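Sarkar
1/ Going through the jeans drawer today. Everything goes on the bed first, then it gets folded or it goes in the Vosero bag.

2/ Light-blue ripped pair is staying. I paid $27 for them at Dovasach and I still wear them most weekends.

3/ The hem is frayed with loose white threads. I trim the long ones with nail scissors and leave the rest. Pulling them makes the fray go higher.

4/ Folding: lay them out, one leg over the other, hem up to the waistband, then in half again. Ripped thighs go to the inside so nothing catches on the drawer.

5/ Yes, the flowered sheet is still on. It's quilted and easy to fold on.

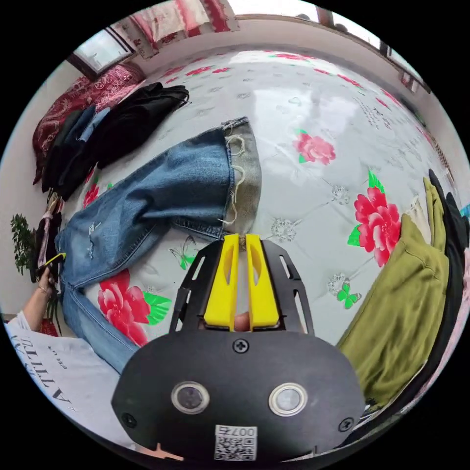
1 min read · 118 words

6/ Black pairs next. Two of them don't fit, so those are going in the bag.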